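Worktop and panel bay: gallery

Photographs of the white table and the panelled bay behind the Domedard store. The bay is used for sorting small household and desk items before they are labelled and shelved. Clive Haworth drew up the layout in April and the panels went in a few weeks later. Dimensions and fixing details are in the fit-out sheet held by Solange Barros, and are not repeated on this page.

1. Tabletop

Mixed desk and kitchen items on the white surface. The pale green plate has a fluted rim and holds a pink toy apple with a green stem and leaf. The black mesh pen holder to its right is empty. Scissors, a water bottle and a yellow bin share the table. Light falls unevenly across the top, with a brighter patch towards the right; colour matching of labels should be done elsewhere.

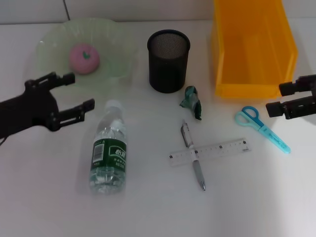

2. Panels and ceiling

The panels are plain white with no shelves or hooks fixed to them. Adjoining panels are butted and left unsealed, so that one can be taken out without disturbing the next. The agreed tolerance at each joint is 8 mm, measured at the top and again at the bottom. Any joint over this is to be reported to Reinaldo Prado and re-set from the floor upwards.

Lighting is from the ceiling. The fittings were already in place and have not been moved. A diffuser was priced by Nisura and deferred to the next budget. 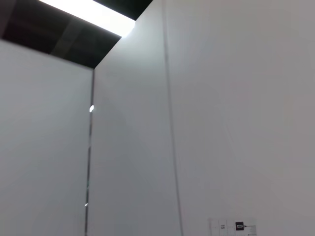 Fig. 2. Vertical joint between two white panels, with the ceiling light strip overhead.

The narrow dark line is the joint. The two small glints along it appear to be reflections. The face of the panel to the right of the joint is matt, and shades from light at the top to a cooler grey lower down.

3. Enclosure

Three white panels stand at an angle to one another around the working area. A straight run along the wall was considered and rejected on grounds of glare from the corridor. Wipe the panels with a damp cloth only. Solvent cleaners left a yellow bloom on the sample piece after 9 days and are not to be used on any of the white surfaces.
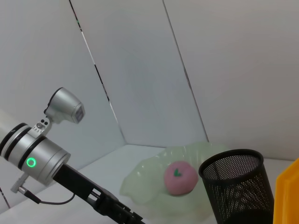 Divow Fit-out and Stores Team

The enclosure panels carry few markings on their working side. Panel numbers are written on the back in pencil and match the fit-out sheet. Spare panels are kept flat in rack 84, with card between the faces. Do not stand them on end.

Corrections to the captions should go to Luana Caldeira. Requests for larger copies of the photographs go to Benedito Meireles, quoting the figure number.

Page last revised 17 December 2021.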